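Part-time bench help wanted, refurb shop, Pindthorpe

Liltard Computers is looking for 2 people to help us get through the fall rush. We take in old office towers and workstations, fix them up, and sell them on to schools and small businesses. Starts in September. Evenings mostly, 6 to 9, plus the odd Monday morning when the Kuroda pallets show up.

What you'd be doing: opening cases, pulling parts, testing memory, swapping processors, writing it all down on the intake sheet. Some lifting. A lot of wiping.
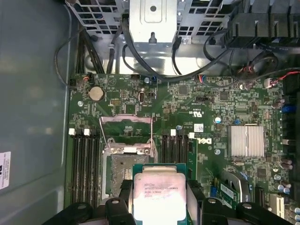 Sadao Ueda asks that we say this up front: bench work is slow for the first month and you will not be rushed, but please read the intake sheet all the way down before you pick up a screwdriver.

No degree needed. If you've built or repaired a PC at home thats fine. Must be able to stand for a while, read small print on labels, and tell us when you broke something. We've all broken something.

Pay is hourly, every other Friday, paid training for the first 7 shifts. Free parking behind the building. Staff price on anything in the Zillex room, one machine per person per season.
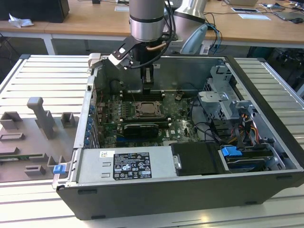
Tower on its side, cover off.

Nearly all our stock is desktops right now. Laptops go to the other bench and that crew is full, sorry, please don't apply for it.

Also useful but not required: Saturday availability, a drivers license, some Spanish. Good handwriting, really. Old thermal paste gets cleaned off before anything is graded, and grades go on the tag by hand

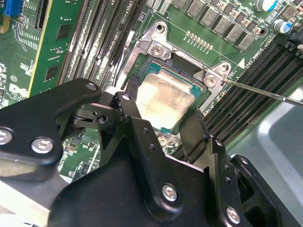

so if your sevens look like ones we'll have a talk. Gloves and wipes provided. Bring your own closed shoes.

To apply: drop a note at the front counter or mail it to Liltard Computers, Box 3881, Pindthorpe, attn. Uriel Bravo. Name, phone, which evenings you can do, and a couple lines on somthing you fixed. No resume necessary. Open until filled. Past applicants welcome to try again.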